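From: Keegan Lévesque
To: Atska juniors list
Date: 2019-08-02
Subject: Re: Kit deal with Plastero

Sheldon Ouellet wrote:
> Good news, Plastero have come back with an offer for the under-tens
> and under-twelves. Home shirt, shorts and socks for every player,
> 52 sets, if we put their name on the front for two seasons.
> Only the printing is left for us to pay, 290 all in.
> I'd like to say yes by the weekend.

Sheldon, I've read the offer twice and I'm still not keen. We had much the same from Cilen three years ago. The shirts turned up after the third match, half of them in adult sizes, and we ended up paying 360 to have the numbers done again by somebody local. What does "printing" cover this time? If it's only the badge, then the numbers are extra and we should be told now.

Two seasons is also a long time for children that age. Who pays for the new starters next September? I can't find a line about it. 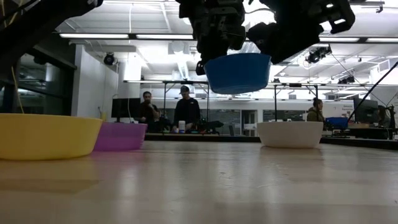
Dovhaniuk rang me last night to say that the offer is fine as it stands and that we'd be daft to haggle over free shirts. Maybe so, but they aren't free if parents are asked for 97 towards "extras" before Christmas, as they were last time.

I'd want a delivery date in writing, and a size chart we can try on the players first. If Plastero agree to both I'll stop moaning. Until then please count me as a no.

Could somebody also send round the old Cilen letter? My copy went with the last computer.

Keegan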